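How Do You Choose a Hand for a Robot?

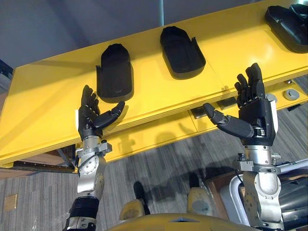
Two robot hands with their palms turned toward the viewer and their thumbs pointing toward each other.

A robot arm can reach, turn and lift, but it needs something on the end to hold things with. The part that does the holding is called a gripper. Some grippers look like tongs. Others look a lot like your own hand, with four fingers and a thumb.

At the Zuvthorpe workshop, engineers wanted to know which kind was best for everyday jobs. They tried two. The first, called Dedar, is a simple gripper with two flat fingers. The second, called Elix, is a hand with five fingers.

Making a fair test

To compare two things fairly, you have to give them the same jobs. Each gripper had to pick up a sponge, a spoon, a tennis ball, a key, a paper cup and a book. That makes 6 objects. Each gripper tried 80 times in all, and the engineers wrote down every drop.

What they found

Dedar was quick. It only has to open and close, so there is not much to plan. It was very good with the sponge and the book. It had trouble with the key, which lay flat on the table.

Elix was slower. Every finger has joints, and the computer has to tell each one how far to bend. But it could wrap its fingers around the ball and hold the spoon the way you do. It dropped the paper cup a few times and squashed it more often than that.

Why is the thumb important?

Try picking up a pencil without using your thumb. You can do it, but it is hard to keep the pencil still. A thumb pushes from the other side, so the object is held between two forces. Robot hands use the same idea.

Words to know

Gripper: the part of a robot that holds things.
Joint: a place where something bends.
Controller: the computer that tells the robot how to move.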